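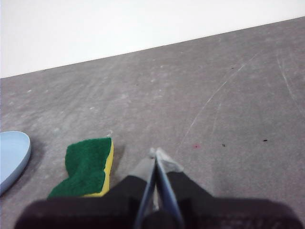
Sponge and plate: washing-up things in close view

Ollby Home Pictures / Kitchen / Washing up

Green and yellow scouring sponge on a mottled grey surface, with the edge of something pale blue to the left, probably the dish. The rough side is up and the yellow foam shows along the right side and the bottom edge.

This gallery is part of the washing-up section, which now holds 388 pictures. Most of the others show full sinks, racks and cupboards. The ones on this page are about two very ordinary things, a two-layer sponge and a light blue plate, and the plain grey surface and white wall that go with them.

The sponge is the sort sold in nearly every supermarket, with a thick layer of yellow foam and a thinner green scouring layer bonded to it. The foam holds the water and the soap. The green side is for stuck-on food and wants using with some care, as it will mark non-stick pans, soft plastic and some painted china. A plain glazed plate will normally put up with it, but the foam is usually enough if the plate is washed soon after the meal.

The grey surface turns up on several pages of the site. It has a mottled, concrete-like look, and close to it shows faint whitish scuffs and specks and a few long, thin scratch lines that curve across it. Readers have asked how to get marks like these off. Pale scuffs will often lift with warm water and a drop of washing-up liquid on the yellow side. Scratches won't, and going at them with the green side tends to leave more. A mottled grey hides crumbs and water spots well — too well if you are trying to wipe down properly — and it helps to look along it from a low angle with the light coming towards you.

The wall behind is plain white and comes straight down to the grey in one horizontal line. That line is where drips and crumbs collect in most kitchens, and it is easy to miss with a flat cloth. The long edge of a sponge fits into it better.
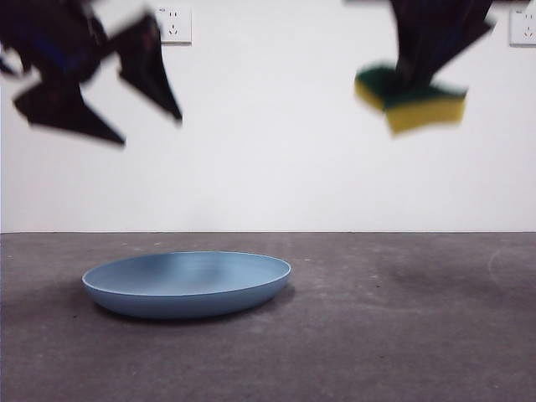

The sponge at a tilt, against the white wall and its two sockets.

Movement has softened the edges of the sponge, but the two layers can still be told apart. The dark green is on the upper face, with the thicker yellow foam facing outwards and down.

One of the sockets is the multi-standard kind, with a pair of slanted slots and a set of small holes above them. Faceplates like these pick up finger marks and a fine film of dust along the top. A wet sponge shouldn't go near them. Use a dry cloth, or a barely damp one with the power switched off first, and leave the holes alone.

A few notes on sponges, taken from the longer page on washing-up tools:

Rinse the sponge in clean water after each use and squeeze it until no more suds come out.

Stand it on its long edge to dry. Left flat, it stays damp underneath for hours.

Keep one for dishes and another for surfaces. Cutting a corner off the surface one is the simplest way to tell them apart. Different colours also work, if your shop has them.

Throw it out when it smells after rinsing, or when the green layer starts coming away from the foam. In a busy kitchen a sponge may only last a week or two.

Lodura and Dudek both sell two-layer sponges, and both come up often in letters to the site. The Lodura one has the stiffer green side, and the Dudek foam is softer and takes up more water. Either does the job. The cheaper packs from Gisik are thinner and we get through them faster, but they are handy for shoes, bins and garden pots.

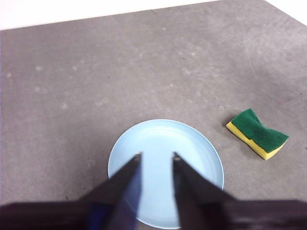
Reading time: 4 minutes

Round plate in pale sky blue, with the sponge lying to its right. The plate has a thin raised rim, slightly brighter than the rest, and a shallow middle with no food on it.

The sponge lies diagonally and looks a little pinched at the waist, which gives the green layer a gentle bow-tie shape. Some sponges are cut with a waist like that so they are easier to grip, and others go that way from being squeezed in the same place. The yellow shows as a band along the lower left and the front edge.

For a plate of this shape, start with the inside and finish with the back. The place that gets missed is the curve just inside the rim, where sauce dries in a thin line that is hard to see on a pale colour. Run a thumb round it while rinsing and you will feel anything that is left. The foot on the underside needs a quick wipe too, especially if the plates have been stacked dirty.

Pale blue shows tea and tomato stains sooner than white does. A paste of bicarbonate of soda and water, left on for ten minutes and wiped off with the foam side, takes most of them off glazed china. Plastic plates hold on to tomato for longer and may need it done twice.

More in this section: Dish racks (1,136 views last month), Cloths and tea towels (975 views), Brushes, Sinks and drainers, Wiping down.

Next gallery: Bowls and cups

Back to Kitchen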